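Wing-sze Su
Thread on moving a small allotment society's records off one old computer. Someone asked how we did it, so I'm writing it down.

1/ Matdale Allotments has 155 plots and a waiting list. Until August all of it lived on one desktop in the office: who rents what, who has paid, who has a key to the bottom gate, eighteen years of meeting minutes.

2/ There was a backup. It was a memory stick in the same drawer as the spare key to the office, and the last file on it was six years old.
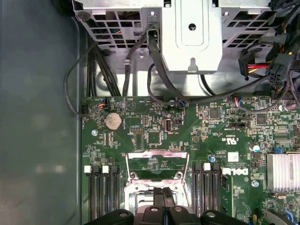
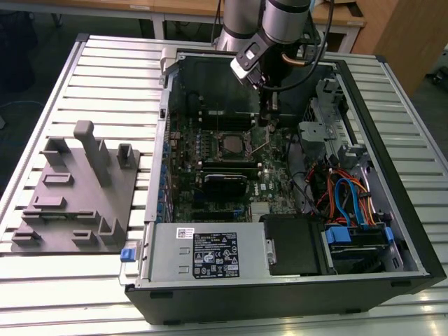 Desktop computers with the side off.

3/ First job was finding out what we had. I copied the whole documents folder to an outside drive before opening anything. 3,192 files. A lot of those were the same rent letter saved again with a new name.

4/ I sorted by type, then by year. Spreadsheets in one folder, letters in another, scans in a third. I left the old folder names alone on the master copy so we can always go back and see where something came from.

5/ The rent book was the hard part. It had been kept in three different spreadsheets by three different people. One listed plots by number, one by surname, and one by which path they're on. Plots 40 to 46 were split in half at some point and only one sheet knew about it.

6/ I printed the plot list and walked the site with it on a Friday evening. Took two goes. Plot markers are missing all along the railway side, so I had to ask people who were there watering. Most knew their own number. A couple had been paying for the plot next door.

7/ The new rent book is one sheet, one row per plot. Number, name, phone, size, date the tenancy began, paid up to. That's it. Anything longer goes in a notes column and I try to keep that short.

8/ Letters: kept anything about the lease, the water supply, boundaries, or a dispute. Binned the "please shut the gate" notices. There were a great many of those.

9/ Minutes: all kept. They're small files and people do ask. Last month someone wanted to know when we agreed to allow hens, and it was in there.

10/ Personal details: we had addresses and bank details for people who gave up their plots long ago. We had no need of them, so they've been deleted. If you run a club list, have a look at yours. I'd guess you're holding more than you should.

11/ We have three copies now. One on the office laptop, one online, one on a drive at my house. The online one runs by itself. The drive I do by hand on the day rents are due, which is a date I'm not going to forget.

12/ Passwords are in a sealed envelope with the chair, and she has tried them. Please do try them. Our first envelope had a capital letter wrong.

13/ A few people asked about software. We looked at a membership package called Lorkmont. It seemed fine for a bigger site, but it wanted a monthly fee and we only need a list. A spreadsheet does the job.

14/ Still to do: the paper. Two filing cabinets, some of it damp. Mr Yeh on plot 12 has a scanner and has taken the first box home. The old site map is in there somewhere and I'd like to see it.

15/ If you're starting on something similar, I can send our blank rent sheet. Message me and say how many plots you've got.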